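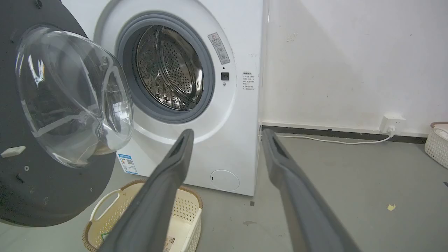

Washing wool at home: cold programme or by hand?

Forum > Textiles and Knitting > Care and Repair

yian_h
Posted 2021-03-11
Hello everybody. I have finished my first big cardigan, 700 grams of wool from the Pevum mill, and now I must wash it and I am afraid. The label says hand wash, 30 degrees. I have knitted on this cardigan since August and I do not want to see it become a cardigan for a doll.
My machine has a wool programme. My mother-in-law says always by hand, in the bath. My neighbour says the machine is more gentle than my hands. Who is right? The yarn is not superwash, I have checked this twice.
Yi-an Hong

dolau_spinner
Your mother-in-law is right. Non-superwash goes in a basin, full stop. I lost a yoke jumper to a "wool programme" and it came out thick as a carpet tile.

marrowfat
Disagree with the above. I have machine washed untreated wool for years. What felts wool is rubbing and sudden changes of temperature, and a decent wool cycle has very little of either. Did you knit a swatch? Wash that first.

yian_h
Yes, I have the swatch, but it is small, ten centimetres. Is it enough? I thought perhaps a small piece behaves differently from a heavy one.

marrowfat
It does a bit. Put it in with a couple of cotton T-shirts so that it isn't rattling about alone. Measure before and after, and let it dry flat.

dolau_spinner
And when the swatch is fine and the cardigan isn't? A wet cardigan that size weighs a ton. It pulls on its own seams.

Warrier
Whichever way you choose, please check the spin speed. On mine the wool programme starts at 1,200 unless I change it, and I put it down to 400. People blame the wash when it was the spin.

dolau_spinner
1,200 on wool, good grief.

tess_mornham
I do it half and half: soak in the bath for twenty minutes with no-rinse wool wash, squeeze, then use the machine only for a slow spin, in a pillowcase with the end tied. It saves hours of drying. I don't trust the fill and drain part, my machine rinses much colder than it washes.

marrowfat
A pillowcase is a good idea. Fasten the buttons too, or take them off if they are heavy.

yian_h
Thank you, this is very useful. The buttons are of horn, so I will take them off. I have 94 grams of yarn left, therefore I have knitted a second swatch, a larger one. The small one goes in the machine this evening and the large one goes in the basin.

yian_h
I come back with results. The basin swatch has grown a little in width. The machine swatch is two millimetres shorter and a bit more fluffy, but I can still see every stitch. I did not expect that they would be so similar.
I have decided for the method of Tess. I am sorry, marrowfat, I believe you, but I have not the nerves.

marrowfat
No offence taken! It's your cardigan.

dolau_spinner
Good choice. Dry it on a towel, away from the radiator, and pat the button bands straight while it is damp.

Warrier
What speed did you use for the machine swatch?

yian_h
400, as you wrote. For the cardigan I will do the same.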